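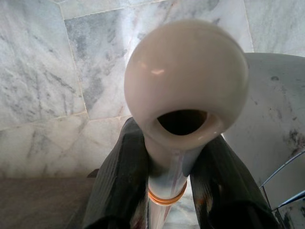
Fig. 4 - White rounded head, oval opening to the front.

Section 4: Cleaning and Sealing a Marble Floor

Read this section before you open the sealer. It applies to polished and honed marble tile laid indoors. For limestone and travertine, go to Section 5. For outdoor stone of any kind, contact Fundberg before you start.

4.1 Before you begin

You will need:
Sunitz Stone Wash (blue cap)
Sunitz Clear Sealer (gray cap)
Two buckets
A flat mop with a clean microfiber pad
A lambswool applicator or a white cotton pad
Dry cotton cloths
Rubber gloves and knee pads

The Fundberg starter kit includes the wash, the sealer and the applicator. Buckets, cloths and gloves are not supplied.

CAUTION: Never use vinegar, lemon juice, bathroom descaler or any other acid cleaner on marble. Acid eats into the surface and leaves dull marks that cannot be washed off. Check the label of every product already in the house, including toilet cleaner and grout cleaner.

CAUTION: Open a window before using the sealer. Keep children and pets out of the room until the floor is dry to the touch. Turn off pilot lights and do not smoke.

New floors must cure before sealing. Wait 14 days after the grout was laid. If the tiles went down over underfloor heating, turn the heating off the evening before and leave it off until the work is finished.

4.2 Testing for old sealer

Many floors have been sealed before and do not need it again. Test first.

1. Choose a spot that gets a lot of foot traffic and wipe it dry.
2. Put a tablespoon of plain water on the stone.
3. Wait 16 minutes. Do not touch the water.
4. Blot the water away with a dry cloth and look at the stone.

If the stone has turned darker, the sealer is worn out or was never there. Let the spot dry overnight and continue with 4.3. If the color has not changed, wash the floor as described in 4.3 and stop there.

Note: Repeat the test near the door and in front of the sink. Those areas wear faster than the middle of the room, and it is fine to seal only part of a floor if the joins fall on a grout line.

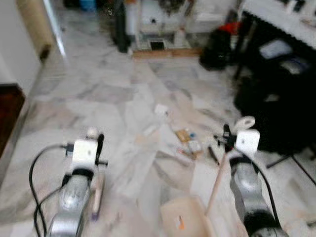 4.3 Washing the floor

1. Sweep or vacuum the whole floor. Use the hard floor setting with the brush bar off. Grit left on marble will scratch it.
2. Fill one bucket with a gallon of warm water and add one capful of Stone Wash. Fill the other bucket with clean warm water for rinsing.
3. Dip the mop pad in the wash and wring it out well. The pad should be damp and should not drip.
4. Start at the wall farthest from the door and work backward, one strip at a time.
5. Rinse the pad after every strip. Change the rinse water as soon as it looks gray.
6. Go over the floor once more with clean water only.
7. Dry the floor with cotton cloths. Do not leave it to dry on its own - standing water leaves spots, mostly along the grout.

Leave the floor for a full day before sealing. In a basement or in damp weather, leave it for two.

Note: More wash does not clean better. Too much leaves a film that shows footprints, and the sealer will not sink in evenly. To remove a film, mop twice with clean warm water.

4.4 Applying the sealer

Room temperature should be between 60 and 75 degrees. Keep direct sun off the floor while you work.

1. Turn the bottle over slowly a few times. Do not shake it. Shaking makes bubbles.
2. Try the sealer on a spare tile or inside a closet, and let it dry. Look at it in daylight before you carry on.
3. Pour a small amount onto the applicator. Do not pour it straight onto the floor.
4. Spread a thin, even coat over a few tiles, including the grout.
5. Let the sealer stand for five minutes. Add a little more to any patch that dries sooner.
6. Wipe off everything left on the surface with a dry cloth. Turn the cloth often.
7. Move on to the next group of tiles and repeat until the room is done.
8. Wait 2 hours, then apply a second coat in the same way.

CAUTION: Do not let sealer dry on top of polished marble. It turns to a sticky haze. If this happens, wet a cloth with fresh sealer, rub the haze until it softens, and wipe the area dry right away.

Lay used cloths out flat outdoors to dry before you throw them out. Wash the applicator in warm soapy water.

One bottle of Clear Sealer covers 47 square feet with two coats. Honed stone takes up more than polished, so buy a spare bottle for a honed floor. Unopened bottles can be returned to the Skimorville store with the receipt. 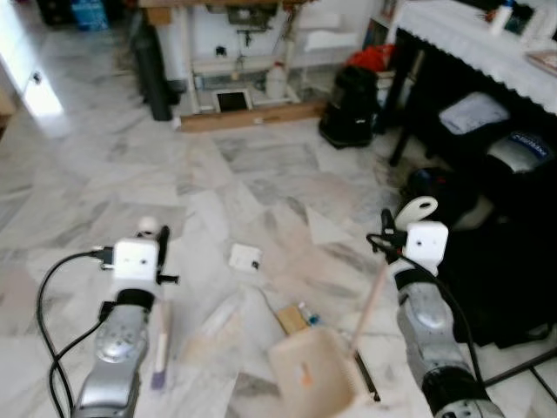 When can furniture go back on a newly sealed floor?
Wait a full day for chairs and light tables, and three days for anything heavy. Fit felt pads to the legs first, and lift each piece into place. Rugs should stay off for a week.

Can I use a steam mop on marble?
We do not recommend it. Heat and moisture can loosen the grout and wear the sealer out early.

What should I do about a red wine spill?
Blot it at once with a dry cloth, working from the outside in. Then wipe with a weak mix of Stone Wash and water, and dry. If a stain remains, see 6.2, Poultices.

4.5 Regular care

Dust mop daily in hallways and kitchens - twice a week is enough elsewhere. Put a mat on both sides of any outside door. Use a mat with a cotton or felt back, as rubber backing can stain light marble yellow.

Repeat the water test every June and write the result on the record page at the back of this guide.

Section edited by Rochelle Partington. Product questions: Mahsa Azimi, Fundberg Customer Desk, Ashby.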